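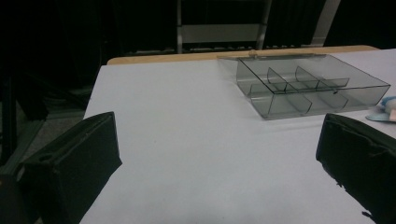
The Zotness hand-held gripper kit is offered to laboratories that wish to record manual tasks for robot training. Lelton supplies it as a pair, with cables and 60 days of support.
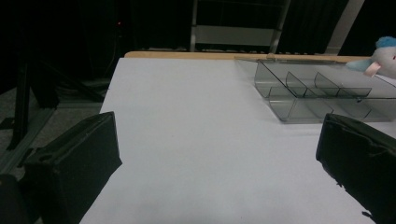 The open fingers at a tabletop, with a clear organizer tray toward the back.

Setup requires a clear table and one trained operator - a second is advised for long sessions.
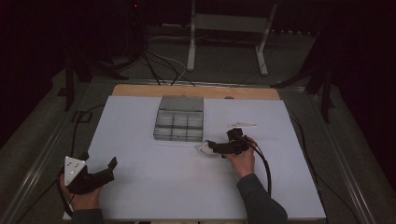

Tănase wrote that the cables were the one complaint after 100 recordings, and asked for a longer set. Lelton lists one for May.
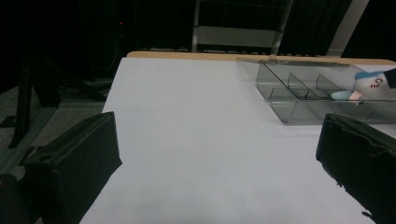
Jutitz Equipment Review Department

The kit is recommended for sorting and placing work. Orders should quote item 1001.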